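Flower sorting with two arms: what I ended up building

My half of the project was the planner, and Marcelle Delorme did the perception side (thank you, Marcelle!). The task sounds easy: pick up loose artificial flowers and put them in vases. 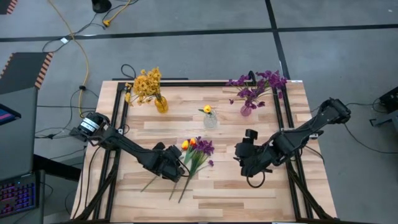 My first planner treated both arms as one big robot, and it was slow, nearly 10 seconds per plan. So I split it up, with one queue per arm and a lock on the space over the middle of the table. I logged 187 plans in July and 162 came back without a timeout.
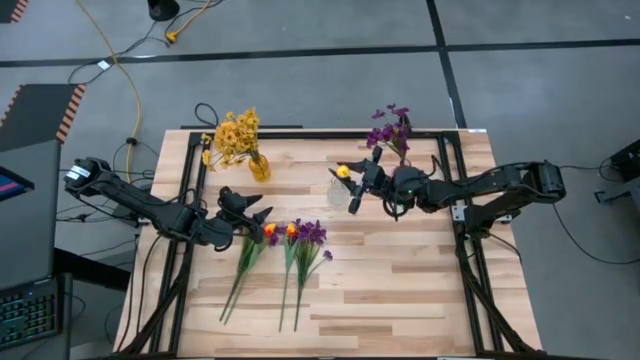
Collision checking was the other headache. I keep a padded box around every vase, and the box has to shrink for whichever arm is placing. With the right gripper holding a bloom right over the clear vase, the full padding would reject every single path! Kha Trương wants me to try a mesh next.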